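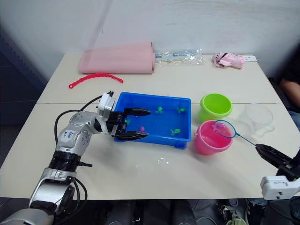 Re: sorting task as a proxy for chores

Rigoberto Yupanqui wrote:

> The Purov demo folded 109 towels and I still would not let it near my sink. Does anyone on the list have a test with small parts and a tool in the loop? Picking up a sponge tells me nothing about whether it can use a strainer.

We have been using a toy net for this. Two arms, a shallow blue tray, small buckets, small toys in green and pink. One arm works at the tray, the other holds the net by its handle. It is close to getting dumplings out of a pot, minus the heat.

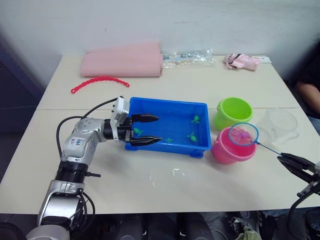
The handle is thin, so a small twist at the wrist becomes a large tilt at the hoop. Prutine's stock grasp planner ignores this. We replaced it with a policy trained on 400 teleoperated episodes and plan to go to 2000 by May.

Clear plastic is the other problem. Our depth sensor loses the transparent bucket, and I would expect the same with drinking glasses.

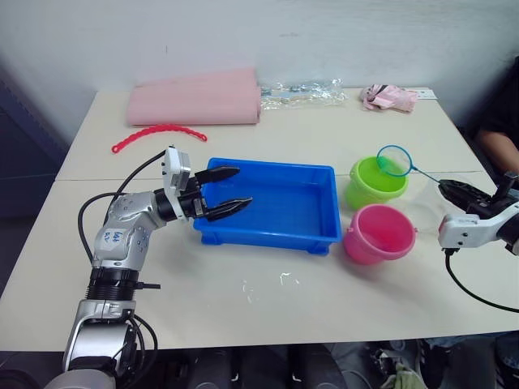

Tray empty, net above the green bucket.

I count a run only if every toy ends up in the bucket of its color and the net is still held. Holent scores each pick separately, which hides dropped tools. Please say which rule you use when you post numbers.

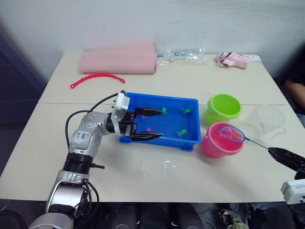 Mixed load, green and pink in the tray, one pink in the net.

As for chores: no, not yet. Single steps are fine, but recovery after a slip still needs an operator. Amoah has a bench with real dishes and I'd like to see the same scoring there.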